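Ticket 731: Episodes rejected for motion blur, table-clearing task
Project: Orkum. Site: Fuddale. Status: Closed, rule updated
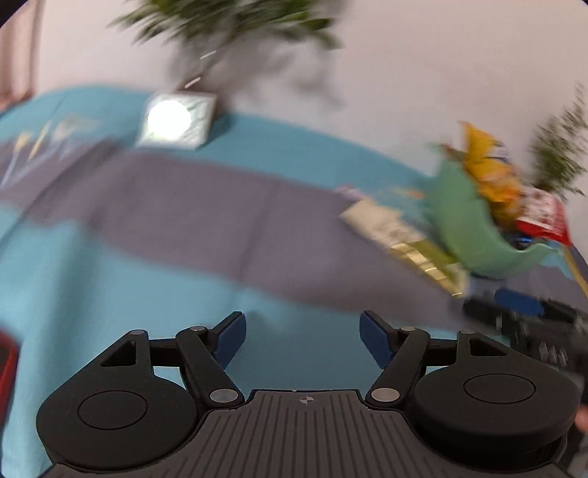
Gripper over the table, pads open, background streaked.

Reported by: Bellis review desk
Priority: Normal

Problem
The Fuddale batch failed review against section 14 of the Tristier collection guide. That section says the target objects must be readable before the gripper starts its approach. In the rejected episodes the pads and pivot pins are clear, but anything toward the back of the table smears when the tool swings. Snack packages on the right side of the table are the usual targets, and a reviewer can't always tell where one ends and the next begins.

Checked first
Lens wiped. No change.
Mount screws checked for play. All tight.
Finger pads reseated. No change, and none was expected.
Exposure setting read back. It was on auto.

Log
Sun 20 June. Locked exposure at the shortest setting the room light allowed. Blur went down on slow moves and stayed on fast ones. Image was darker in the corners but still passed the brightness check.

Next session. Same table, same operator, two speeds. Slow sweeps passed. Fast sweeps failed at both exposure settings. Cause logged as hand speed between objects, with auto exposure making it worse.

Session after that. Added a pause before each approach, pads open, nothing held. Review passed 40 episodes in a row. We stopped there.

Side finding
The guide says a second gripper within reach must be still while the first one is approaching. Operators had read this as applying only to grippers holding something. It applies to empty ones too. Wording sent to Bellis for correction.

Rule as it now stands
Exposure locked before the first episode and left alone until the last.
Bright light sources on the table are allowed if the target is not in front of them.
Full stop before every approach, pads open.
If the tool is swung fast to reach a new object, mark the episode for review. Do not delete it.

Open item
The older Orkum set has 4,000 episodes recorded on auto exposure. They will be sampled in October under a separate ticket. Please don't reopen this one for them.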